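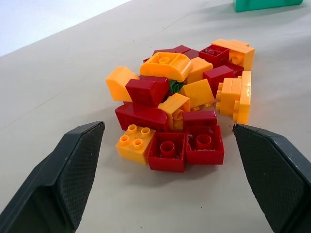
Toy bricks in red and yellow-orange, with one small green piece.

Old ship letter covers from Brernitz to be shown in Fenthorpe

2 October 2019

A group of covers carried by the river steamers of Brernitz will be on view in Fenthorpe until February. Most of them have not been shown in public before. They come from the Favevlow collection, which was bought as a whole by the Hodžić auction house and has been lent for the exhibition before it is divided into lots.

The steamers accepted letters directly at the landing places, without a visit to the town post office. The purser put a small oval mark on each letter and collected the fee in cash. Later the letters were handed to the post office at Brernitz, where they received the ordinary date stamp. For this reason many covers carry both marks, and the order in which they were applied can often be read from the ink.

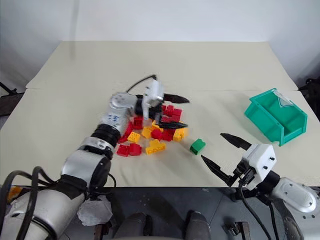

Two robot arms over a white table.

Four types of the oval mark are known to collectors. The last type, with the word "Steamer" in smaller letters, is the scarcest, and the exhibition includes two covers with it. One is addressed to a timber merchant and has a clear strike in blue. The other has lost a part of its back flap, but the contents are still inside – a short letter complaining about the price of rope.

It is not known when the pursers stopped using the marks. The older handbooks say that the practice ended when the post office took over the landing stage, but the collection contains a cover which seems to be later than that. The exhibition notes leave the question open, and readers who own similar material are asked to send a scan of both sides.

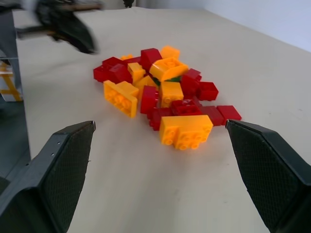 A large yellow-orange brick lies at the front of the pile.

The lots will be offered after the exhibition closes. Hodžić has given a starting price of 1,000 euros for the better of the two scarce covers. The common types will be sold in small groups, so that newer collectors can also take part. A printed list with pictures of all the marks is in preparation and can be ordered in Fenthorpe at the entrance desk.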